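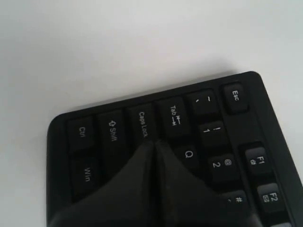
Welness Typing Tutor: a month with the home edition

I learned to type badly at 16 and have been typing badly ever since, so I am either the ideal customer for Welness or the worst one. The program promises to undo old habits in 19 short lessons. I bought it in December with my own money and did every lesson, including the ones with the cartoon metronome.

The placement test is the first problem. It asks you to copy a paragraph, then tells you that you have "great potential." I took it again with my elbows, more or less, and had great potential then too.

Lessons one through six cover the home row and they're fine. Slow, plain, a bit like the old schoolroom drills. After that the program gets nervous that you're bored and starts handing out badges. I got one for opening the settings menu.

Shift is where I expected to be won over, having used only the left one my whole life. Lesson nine gives it a single page of capital letters and moves on. Ctrl doesn't come up at all, and a course sold to office workers ought to spend an evening on shortcuts.

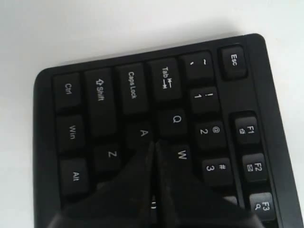
Callby Home Office Review, page 16

The box claims a library of 3000 practice words. Maybe so. I kept meeting "lantern" and "giraffe," and punctuation is rare enough that my commas are as clumsy as they were. Wetix, which costs less and looks like a tax form, lets you paste in your own text. I typed out old work emails with it and learned more from those than from any giraffe.

Speed scores deserve a warning. Welness leaves corrected mistakes out of the total, so the number on the screen climbs whether you improve or not. Mine went up nicely. The same week, Wetix had me where I started.

I'll give it credit for the posture reminders, which are short and can be turned off, and for running without an account. The Bawa course I tried before it wanted my phone number before it would show me the letter F. 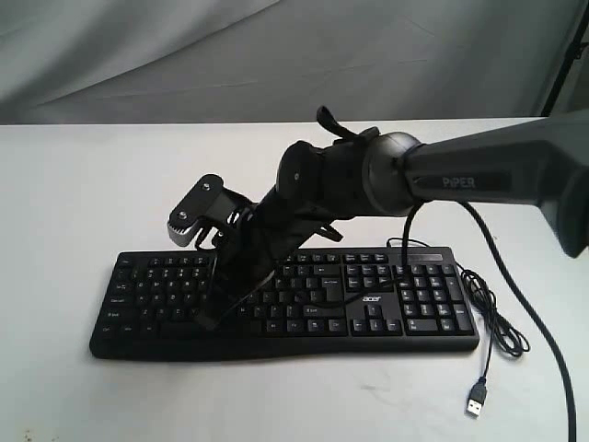
Should you buy it?

For a patient kid, maybe, at half the price. An adult with bad habits should try Wetix first and keep the change. I've asked Welness for a refund and will add a note if they answer.

Posted January 3, 2023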